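Okay, thread on the Dinard loan window, because my mentions are full of it and I have thoughts 🧵

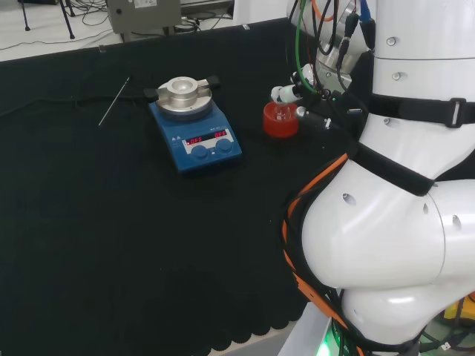
1/ Bit-na Na to Cavano for the rest of the season, no option to buy. I like it! She got 30 minutes in March, total, and you can't keep a winger sharp on that.

2/ Cavano play wide and quick, and they just lost their left side to injury. She walks straight into that team - I'd be shocked if she isn't starting by the second game.

3/ Hoi-yan Lai staying put is the one I don't get. Olto asked twice, apparently. She's behind two keepers and the cup run is over.

4/ Someone asked about Bogale. They wanted a striker and we don't have a spare one, so no. We barely have a first one lol

5/ Prediction time: Bit-na gets 6 goals, maybe 8 if they let her take penalties. Screenshot this and be nice to me in the summer.

6/ Ok kickoff's in ten, muting this. Lineup reactions in the replies please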